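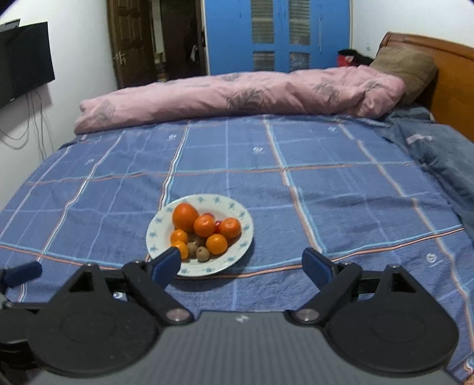 February, notebook, fruit plate: instance tracking and the two-hand planner

Starting a fresh page because the last one turned into a shopping list halfway down. Glykeria Rallis asked me to write up where the tracker stands before she merges her planner branch, and I'd like to have it all in one spot for whoever picks up the replay tool after me. Coffee is made, it's a little past nine in the morning, the build is green, so let's go.

The short version is that the perception node (Vurneter, still at the old tag, please don't upgrade it yet) finds fruit very well and remembers fruit rather badly. A mandarin lying on the bedspread by itself is easy. The same mandarin with five cousins pressed up against it on a plate gets merged with its neighbor, splits again three frames later, and comes back with a new ID. The planner then believes a fruit vanished and another one was born, and it throws away a perfectly good grasp and starts over.

I ran the whole set through replay last night, 607 clips, and tagged every ID switch. There were 80 clips with at least one switch on a citrus. I went through those by hand (two pots of tea, I won't pretend otherwise) and sorted them by what the tracker was looking at when it lost the thread. Most of them are occlusion by our own finger pads. The blue of the pads is near enough to the blue of the checked sheet that the mask bleeds from one into the other, and then the fruit's outline gets a bite taken out of it.

The single-fruit case, for comparison:
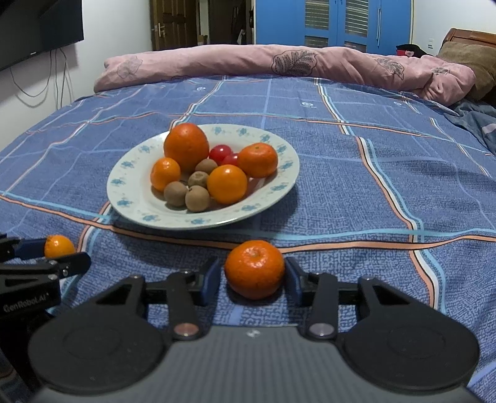

Mandarin on the bedspread between the open fingers, stem dimple up. Second gripper at left, plate behind.

For that kind of view I get one clean mask and a center estimate that barely moves. The grasp width comes out sensibly too. What I had not thought about is the other mandarin, the small one by the jaw of the left-hand gripper. The tracker hands both of them to the planner with equal priority, and whichever ID is lower wins. That's silly! I've added a "claimed by" field to the track message so that each gripper can put its name on a fruit and the other one leaves it alone. Glykeria had already written nearly the same thing on her side under a different name, so we spent a happy half hour deciding whose to delete. Mine went. Hers handles release properly and mine just let the claim sit there forever.

Things changed in the config today, so I can find them again:
pad mask dilation from 4 to 16 pixels
track memory up to 200 frames before an ID is retired
class list now separates large orange from mandarin
brown fruit all in one class for now

On that last one, I know, I know. The labels call them kiwifruit in one batch and longan in another, and I don't want the planner choosing a finger width on the strength of a coin flip. One class, width from the measured mask, and we can argue about names later.

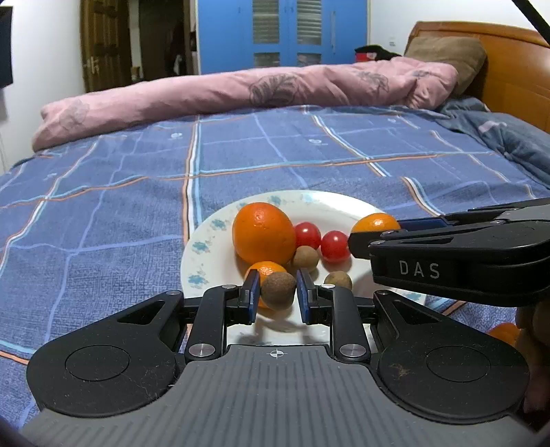

The claim logic needs a distance term, and I've been putting off writing it because every version I sketch gets complicated. At the moment a claim is purely about the object: I've got the brown one, you've got the mandarin, and we each go about our business. But a plate is a small place. With our open fingers on either side of a brown fruit and the DAS gripper coming in from the right toward the mandarin at the rim, both claims are perfectly valid and the planner would happily send the two arms in together. What I want is a padded volume around each claimed fruit, swept along the approach direction, and a check that the two volumes don't overlap. If they do, the later claim waits. Glykeria thinks waiting should be the last resort and we ought to try tilting the approach first. She's probably right, but waiting is about ten lines and tilting is a week, so waiting goes in first and tilting gets a ticket.

The Greltmont solver has a collision-pair call that might do the swept check for free. I remember it being slow when we tried it for the Winier shelf work, though that was with full meshes and we'd only be passing it capsules. Try it before writing our own.

Afternoon. Reran with the new dilation. The pads don't bleed into the sheet anymore, and I'm very pleased with that, but the bigger dilation now eats the near edge of any fruit sitting close to a finger. Small brown ones suffer most, as you'd expect. Dropping it partway is the obvious thing to try. A dilation that scales with the pad's apparent size would be nicer and isn't much harder.

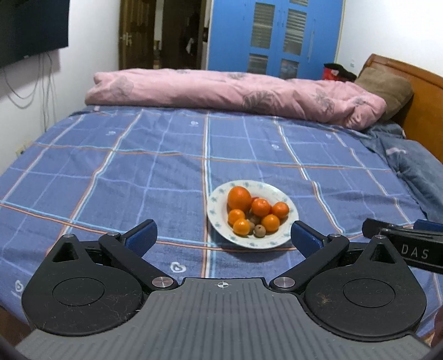 Open fingers, plate ahead, DAS jaw at right. Reddish item partly hidden behind the large orange.

I'm using this view as the regression case for partial objects. Vurneter wants to give that reddish bit its own track with a full-size box, guessed from the class average, and the guess lands squarely inside the orange. The planner sees two solids in the same space and refuses both. I'd like partial tracks to carry a "don't plan on me yet" flag until enough of the outline is in view. How much is enough, I don't know. Almost half feels right from paging through masks, but that's a feeling and should be swept properly.

Also noticed that the crosshair mark on the body plate makes a lovely fixed point for checking whether the crop has shifted between clips. Cheap sanity check, put it at the front of the replay tool.

Still to do: swept volume check, waiting rule, scaled dilation, partial flag. Ask Mitsotakis-Vlachou for the newer label export, the one with the brown fruit sorted out. Glykeria merges after the waiting rule is in, not before.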